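2024-12-15

Gray cabinet, store room, Brusgate workshop

Came in on Sunday to have quiet for the cabinet. I write down everything, so that whoever continues does not have to guess. The plan is the same as we agreed in April: empty it, see what is wrong inside, then decide if it stays with us or goes to Dasville with the other old furniture.

Emptying

Everything that was inside is now in 4 boxes under the long bench, with labels on the short side. The glue and varnish cans are in box one, please keep this one upright. Two of the cans were already hard and I put them with the waste for collection. The box with hinges and handles from Dudás is complete, I compared it with the delivery paper. The paper is back in the folder.

I found also the missing key for the drawer unit. It was behind the varnish, in a jar lid. It hangs now on the key board with a piece of yellow tape.

Cleaning

Vacuum first, then warm water with a little Cilosen. The label says 9 ml for one liter, but I used less because last time it left stripes on pale surfaces. Two rounds on the shelves, one on the walls and the door. The ring marks of the cans went away almost completely. Do not use the green sponge on the door, it makes the surface dull and one sees it in side light.

The round beige patch on the back panel does not come off. I tried water, then Cilosen without dilution on a small corner, then a plastic scraper. No change. I think it is old glue from some hook or pad, but I can not prove this. I leave it.

Measuring

Inner width 70 cm. I measured at the top and in the middle, the same value both times. This is good news, it means the walls are still parallel and we can cut a new shelf without adjusting. The board we have in the rack is 8 mm thick, and this is too thin for cans. For paper and cloths it would be enough.

The door moves freely now. Before it was rubbing in the last part of the way, I turned the upper hinge screw a half turn and the rubbing stopped. I did not touch the lower one. If it starts again, turn back a quarter and try, do not force.

State of the inside

Written standing in front of it with the door fully open.

– Back panel: small round hole, still open. I would close it with a plug, filler will fall out. The beige patch is to the lower left of it, and more to the left there is also a small dark mark with the form of a bow.

– Metal hook or clip, small, low on the back panel just over the shelf. I do not know what it was for. Leave it until we know.
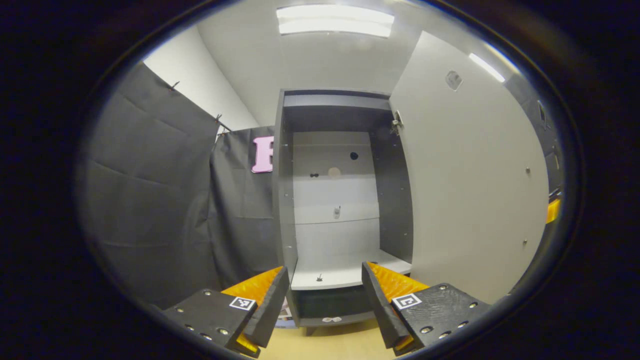
– Shelves: both stay. The lower one I would not load with cans before we have checked the supports from below.

– Bottom compartment: dark gray, not cleaned yet. I need the small brush for the corners.

– Small things on the lower shelf and on the floor at the base: pick up before vacuuming again.

Open points

Plug for the hole. Look in the Dudás box first, there was a bag with caps in different sizes.

Check if the floor is level at this place. I wanted to do it today but the long level is in the other building.

Decide about Dasville. My opinion is that we keep it. The door is straight, the hinges are good, and a new one in this height would not come before spring. If we keep it, I would like to have only dry things inside and the cans in the metal locker.

Boxes stay under the bench until then. Curtain rail I did not look at today.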